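Jelto Desktop Widgets for Windows and Android
Version 26 | Published by Clornska

Jelto puts small information panels on your desktop or home screen. You can show the time in several cities, a monthly calendar, battery level, free storage, sticky notes and a short task list. Each panel is separate, so you can run one or all of them.

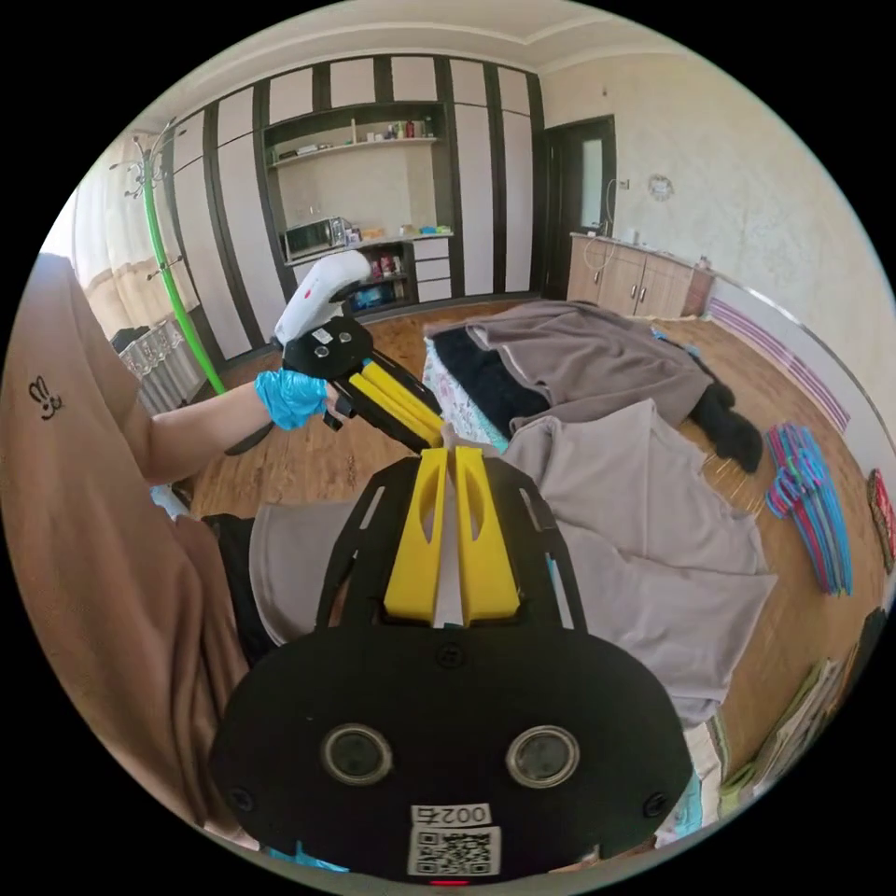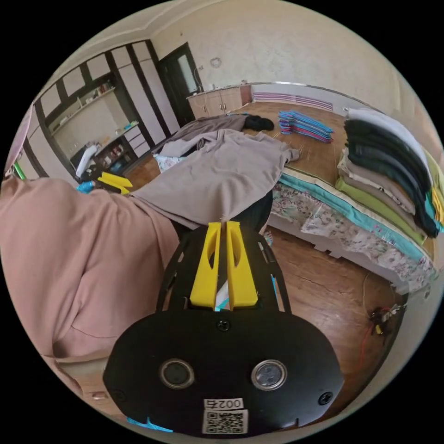
What's included

The standard package has six panels: Clock, Calendar, Notes, Tasks, Battery and Storage. The Clock panel can be analog or digital. The Calendar panel shows one month at a time and marks today's date in the accent color you pick. Notes and Tasks can be synced between two devices if you sign in with a Clornska account. The other four panels work without an account and never ask for one.

Themes are installed separately. There are 121 in the theme library at the moment, and 92 of them are free. The rest come with the Plus license. A theme changes the background, font and border of every panel at once. If you want one panel to look different, right-click it, choose Appearance, and clear the box marked Follow Theme.

Adding a panel on Windows

Open Jelto from the Start menu and click Add Panel. Pick a panel from the list and it appears in the top right corner of the main display. Drag it by the title strip to move it. Hold Shift while dragging to turn off snapping. To resize, drag any corner. The Battery panel has a fixed size.

Once a panel is where you want it, right-click and choose Lock Position. Locked panels stay put when you change the screen resolution or plug in a second monitor. Panels that are not locked may move to the nearest edge.

Adding a panel on Android

Press and hold an empty part of the home screen, tap Widgets, and scroll to Jelto. Drag the panel to the spot you want. Some launchers call this menu Add-ons. The Notes panel needs at least two columns of space and will not drop into anything narrower.

If the clock stops updating when the phone has been idle for a while, open the phone's battery settings and set Jelto to Unrestricted.

Transparency and click-through

Every panel has an opacity slider under Appearance. At the lowest setting only the text is shown. Click-through mode on Windows lets the mouse pass through a panel to the icons under it. To get out of click-through mode, open Jelto from the system tray and select Release Panels.

Requirements

Windows 8.1 or Windows 10, 32-bit or 64-bit
Android 7.0 or later
195 MB of free disk space on Windows, not counting themes
Internet connection for sync and theme downloads only

Licenses

The free version has no time limit and no ads. It allows up to four panels on screen. Plus removes the limit and adds sync, the full theme library and the option to save layouts. One Plus license covers one Windows computer and one Android device registered to the same account.

To move a license to a new computer, sign in on the old one, open Account and click Release This Device. If the old computer no longer starts, write to support with your order number and we will release it from our end.

Known issues

Storage shows the wrong total for drives that use compression.
Sticky notes pasted from a word processor lose their bullet points.
On displays set to 175% scaling, the Add Panel window opens larger than it should. Drag the lower edge up to reach the OK button.

The first of these was reported by Valdir Andrade and will be fixed in the next update. Panel icons were drawn by Branwen Voyle.

Related products
Flarkitz Wallpaper Changer
Jakubowski Icon Pack for Windows
Jelto Theme Editor
Clornska Folder Colors

Contact Support | License Terms | Copyright 2021 Clornska. All rights reserved. | Back to top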